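By the time Ljubica Grgić found the right door at Cultance, the open day was well under way and the cookies were down to the plain ones. She had come on the number 3 bus with her good coat on, it being November and she being a person who dressed for an invitation, and she had the invitation in her handbag in case anyone asked. No one did. A young man gave her a sticker with her name spelled correctly, little mark over the c and all, and that pleased her so much that she forgave him the cookies.

For most of her working life she had repaired computers in a narrow shop on Figueroa, between a florist and a place that sold only lamps. She had kept a ledger of every machine that crossed her bench (the last entry was number 2787, a schoolteacher's, with jam in it), and she still dreamed sometimes of dropping a screw and hearing it roll.

"You came!" said Hok-lam Yang, hurrying across the hall with both hands out. He had swept her floor after school in 2000, a skinny boy who asked more questions than he swept, and now he had a lanyard and a touch of gray over each ear. "Come and stand at the front. I want you to meet Tresine."

Tresine was the name they had given the robot. Ljubica had expected something with a face, and she was a little relieved to find only an arm and a set of black fingers, because she had never liked being smiled at by appliances. A screen had been set up so that people at the back could follow the work as the arm saw it, and she found herself looking at that more than at the arm. 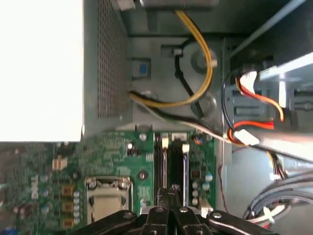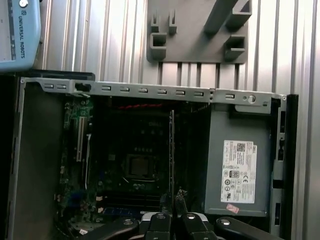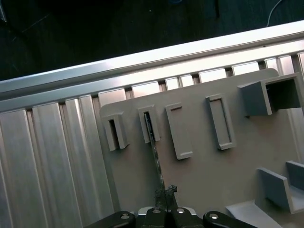 "It's slow," whispered a man behind her.

"It's careful," said Ljubica, without turning around, in the voice she used to keep for customers who wanted things by noon.

Hok-lam leaned down beside her. "We argued for weeks about how hard it ought to squeeze," he said. "The people from Dero wanted it firmer. I told them about you, and how you used to make me practice on an egg."

"You broke the egg."

"I broke a lot of eggs, Mrs. Grgić."

She laughed at that, and then had to look for her handkerchief, which was in the other pocket, and by the time she had found it he was being called away to talk to somebody about money. She stayed where she was. A little girl squeezed in next to her and asked whether the robot knew what all the parts were for, and Ljubica said she didn't think so, dear, but would you like me to tell you? And the girl said yes, please, so she put her handbag down on the floor between her feet and began with the memory.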